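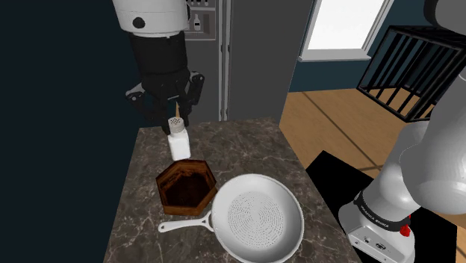
Nurnosport Releases Sesent Kitchen Set for Training Robot Arms in Simulation

DUNMORE, January 25, 2025 — Nurnosport today released Sesent, a set of recorded demonstrations for single-arm manipulation in simulated kitchens. The set contains 3,679 episodes across 114 task variants and is available to research groups under a noncommercial license.

Each episode pairs rendered camera views with joint positions, gripper state and a short written instruction. Tasks are built from ordinary countertop items, including salt shakers, bowls and frying pans. A typical instruction asks the arm to place the shaker in the bowl or to move the pan by its handle. Item positions, wall colors and counter surfaces are changed between episodes so that a learned policy does not depend on one layout.

Demonstrations were recorded by operators using a handheld controller. Of the total, 1,362 episodes include at least one corrected grasp, in which the operator opened the gripper, withdrew and approached again. These episodes are labeled separately and can be excluded at load time.

"Most of the requests we received from outside groups concerned failed and repeated grasps," said Alina Nedelcu, who leads data collection at Nurnosport. "We had been discarding them. They are now kept, with the time of each correction marked."

Episodes are checked in two passes. The first replays the stored joint commands in the simulator and rejects any run whose final object positions differ from the recording. In the second, a reviewer compares the instruction with the replay. Dennis Blackburn, simulation engineer, said narrow containers placed next to taller objects produced the most rejections in the first pass — small contact errors there change the final result.

Sesent uses the same file layout as Reltitz, the company's earlier tabletop set. Existing loaders will read the new files without changes, except that camera calibration is now stored per episode.

A further 2,000 episodes, covering drawers and cabinet doors, are scheduled for June. Groups wishing to propose task variants may send a written instruction and a list of required objects to the Dunmore office.

Media contact: Freya Stockdale, Nurnosport, Dunmore | © 2025 Nurnosport. All rights reserved. | Back to top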